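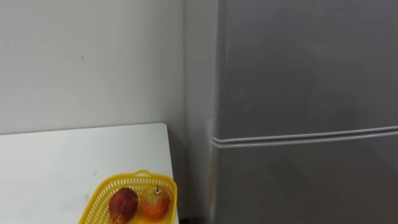 Unit 4 covers the task layer, the part of the stack that sits between the perception server and the joint controllers and decides which skill runs next. The running task is to move fruit from a basket into a refrigerator, and the order of skills depends on a world state that the cameras supply only in part. The refrigerator doors in our setup have no handle on the front faces, so the door skill cannot be written as "detect handle, grasp handle, pull." The only geometry available to the detector is the rounded left edge and the seam between the upper and lower doors. The basket is easier. Its yellow color separates it from the white tabletop with a plain threshold in hue, and a learned segmenter is needed only for what is inside it.

4.1 World state

The Wutow task server keeps the state as a flat list of predicates. Each has a value (true, false, unknown), a time stamp, and a source. For this unit we use:

door_open(upper)
in_basket(x)
held(x)
reachable(x, arm)

A predicate goes back to unknown when its time stamp is older than its timeout. The default timeout is 15 seconds. Do not raise it to hide a slow detector. If a predicate flickers between true and unknown, look at the detector rate first.

4.2 Skills and preconditions

A skill is a controller plus three conditions: when it may start, what must hold while it runs, and what should be true when it ends. For open_door(upper) the start condition is reachable(edge, arm) and an empty hand. The running condition is a bound on contact force. The end condition is door_open(upper), checked from depth and never from the hand pose alone. A hand that slipped off the edge will follow nearly the same path as a hand that moved the door.

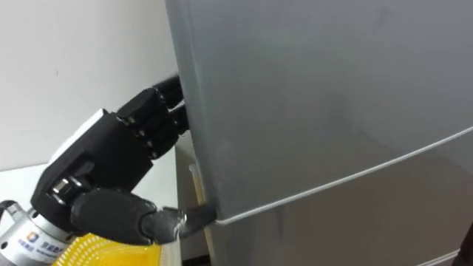

The contact phase is split into approach, insert, and pull. Approach is position controlled. At first contact the controller changes to a hybrid mode: force is regulated along the surface normal and position along the edge. Insert ends when the estimated fingertip depth past the edge is above threshold. Pull then follows an arc around the estimated hinge axis, with low stiffness in the radial direction to absorb error in the axis estimate. The axis is fitted again at each step from the fingertip path so far. Before the first few steps the fit is poorly conditioned, so the prior from the depth image should carry most of the weight.

4.3 Planning

Trelline takes the current predicates and a goal and returns a skill sequence. It is a forward search with a limit of 1,000 expanded nodes. Unknown predicates are treated as false for start conditions, and the planner may insert a look action to resolve them. Motion is planned separately, per skill, after the sequence is chosen. If motion planning fails, the failed binding is added to a block list and the search runs again.

4.4 Grasp selection with neighbors

Two fruits in contact make the candidate ranking less simple. A finger path that is clear for an isolated sphere may pass through the neighbor or the basket wall. Score each candidate as

s = q - a * c_wall - b * c_neighbor

where q is the grasp quality from the hand model and the c terms are swept-volume overlaps. Start with a = b and tune on the recorded set in the Dirnwood archive (2,379 candidates, labeled by outcome). 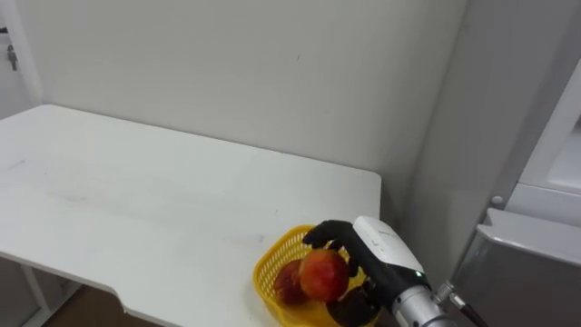 Fingers around the front fruit; the second fruit lies behind it and to the left.

Set held(x) from finger current and joint position together. Current alone also rises when a finger presses on the basket.

Exercise 4

a) Write the start, running, and end conditions for close_door(upper).
b) Replay log 57 in the Tymoshchuk viewer. Find the first time stamp at which in_basket(x) becomes unknown and name the source that stopped reporting.
c) Rank the candidates in the log with b = 0 and again with b = a. Report which change in rank is largest, and plot both finger paths.

Submit the condition file and the plots in one archive. Reading for Unit 5: hybrid force and position control, sections on mode switching.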